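Gripper notes, part whatever

Quick one before dinner. Second week of handheld demos for the Okance tidy-up policy and I've got 127 usable ones out of the 300 I wanted by March. Not great. Not terrible.

Most of the throwaways are my fault. I go too fast. You pick up a cushion like a human picks up a cushion, one swoop, done, and then you play it back and the tracking has jumped halfway across the room. So now I do this weird slow underwater thing. Reach, pause, close, pause, lift. Feels silly. Works better.

Other thing, grip width. If I squeeze all the way every time the policy learns that everything wants to be squeezed all the way. Wan (the arm, long story, bad name) did exactly that on the last rollout and just mashed the corner of a cushion and hung on to it. So I've been trying to close only as far as I need to. Hard to do when your thumb is tired.

Been working on the sofa side of the room all afternoon. Orange cushions against the backrest, zigzag throw over the seat. The throw is the hard one. Fringe catches on everyting.

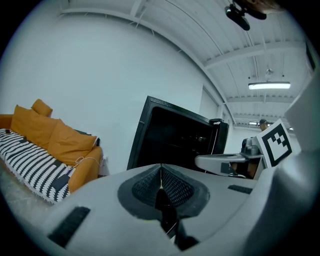
Dririmden wrote back about my last post and asked why I don't just teleop the thing, since then at least the demos come from the real arm and you can't cheat with your wrist. Fair point on the wrist. I do cheat with my wrist, there's angles in my data that the arm can't get anywhere near, and I've been filtering those out by hand like a chump.

But teleop for cloth, ugh. Tried it at Stetdale over the summer. Lag plus no feel in the fingers, 2 minutes to fold one corner. With the handheld I feel the fabric slip and I fix it without thinking. I want that fix in the data.

Might do a mix. Handheld for the bulk, then a small teleop set for the last bit where it places the cushion back. Anyone tried that? Does the ratio matter much?

To do:
redo the calibration, its drifting again
script to toss unreachable poses
more starts from the left
slower!! still

Battery's at nothing and so am I. More when the next batch is in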